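### 3.2 Kerbs, verges and parking along the Keltine corridor

The Keltine corridor is a two-way local road on the edge of Platitz. It links a group of apartment buildings with open, grassed land. We divided it into segments of 200 metres and recorded the same features in each: the kerb, the footpath, the verge, signs, utility covers, and any place where cars or bicycles were left. The survey was done in August, in dry weather.

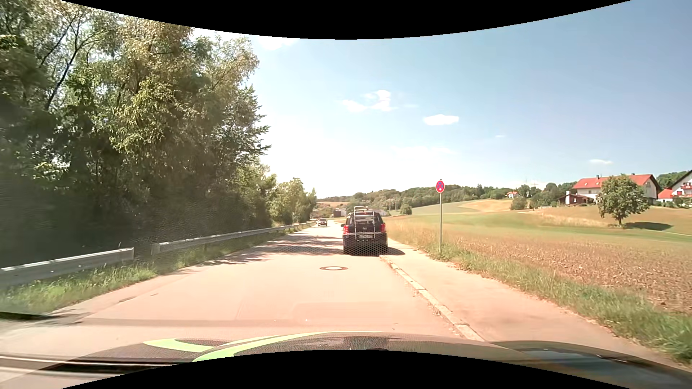 Kerb height was measured at the start and middle of each segment. Where the footpath meets the road directly, the kerb is the only thing that separates people walking from moving cars, so its condition matters more here than on streets with a planted strip between the two. Light stone blocks form the kerb on the right, with dry debris lying along the road side, and the grass begins only on the far side of the footpath. Debris was scored as none, light or heavy. There is no painted centre line on this stretch, and the usable width was taken from kerb to edge.

Utility covers were logged by shape and by their distance from the kerb. A cover was marked as flush if a straight edge laid across it did not rock.

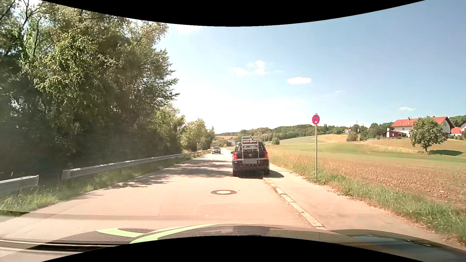 Parking rules were recorded from the signs themselves and then checked against the Derkari street register, which lists 277 signs for the whole district. Where the register and the street disagreed, we used what was on the street. Shade was noted at midday only, which is a weakness of the method, as tree cover on one side of the road gives quite different results by late afternoon.

The built-up segments needed extra columns in the recording sheet. Building fronts stand close to the pavement, and bicycles are kept outdoors along walls and barriers where no rack has been provided.

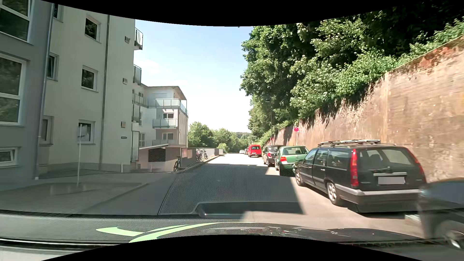 We counted a bicycle as parked only if it stood upright with no rider near it. Retaining walls were entered as a hard edge, the same class used for fences, and their height was estimated in half-metre steps. Downpipes ending close to the pavement were noted in case they affected drainage at the kerb.

Open segments were simpler to record. Grass was classed as green, mixed or dry. Sign poles with more than one board were entered as a single object, following Falcão, with a separate line for each board.

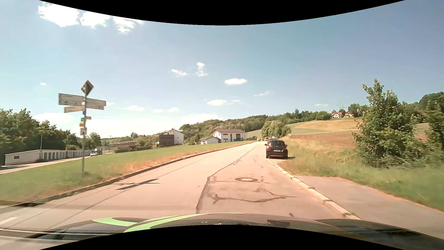
**Figure 4.** Open segment with sloping grass verge, raised kerb and garage row.

Over 300 objects were entered for the open segments, out of a total of 2,315 for the corridor. Garages set back on a side road were left out of the parking totals, but the cars standing beside them were kept as a separate class.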